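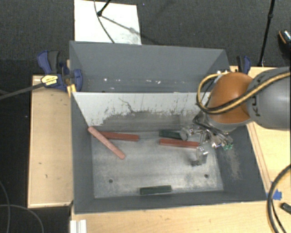 *Red and dark green blocks in the front compartment of the gray bin.*

# Kodura Blocks

Kodura is a small, growing collection of notes and pictures about long blocks in a well-used bin. I started it in April because I love how much there is to look at when a few plain shapes land on top of each other, and it has become my favorite folder on the drive!

## What's in it

- `piles/`: 25 layouts, one picture each
- `notes/`: a short text file per layout (colors, who leans on whom, anything odd)
- `extras/`: 2 color charts, still in draft

The layout at the top has 5 blocks, three red and two green. I'm very fond of the one at the left, propped up in the corner by the divider and lying across the end of its neighbor. In the notes that gets the tag `crossed`. The green one near the front wall is on its own, so it gets `single`.

## The bin

Two compartments with a sloping divider between them. The off-white on the divider is scraped down to gray along the bottom, and the floor is rubbed pale in patches. Please don't retouch any of this (I think the scratches are great, and they make handy landmarks when you compare layouts). The two small round holes in the floor are useful for that too.

## Known gaps

- 20 layouts have full notes; the other 5 only have colors.
- "Red" covers everything from pinkish to dark. Suggestions for better names are very welcome.
- No block sizes yet.

## Contributing

Fixes to the notes are the best place to start. Keep tags lowercase and put one layout in each pull request.

Maintained by Adelino Sequeira, Plilletham. Last updated August 2025.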